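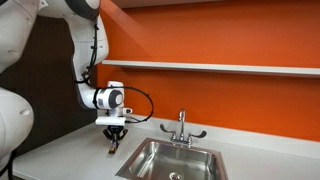

Review: the Teddale Voter Guide app, after one local election

I used the Teddale app in November, when our town of Lapointe voted for the council and for a new school tax. It is my second election since I received the right to vote, and the ballot had 9 different questions, so I wanted some help.

You put your address and the app shows your own ballot. Every candidate has one page with past votes, donors and a short statement. I liked the donor page very much. For one council candidate it listed 3,767 dollars from the builder Arata, and the link opened the town's own report with the same number.

The explanation of the school tax was less good. The text used the words of the law, and I had to read it three times before I understood that "yes" means a higher tax. My older guide, Cisilow, says this in the first line. Also two candidates had an empty page until 10 days before the vote. I wrote to the support and they answered me the next morning, politely, but the pages stayed empty for some days more.

The app is free for one address. For a second address you pay 2 dollars, which I did for my mother. She prefers paper, and the print version is clear with big letters.

I will keep it for the next election, together with Cisilow for the tax questions. Four stars from five.

Posted 12/13/24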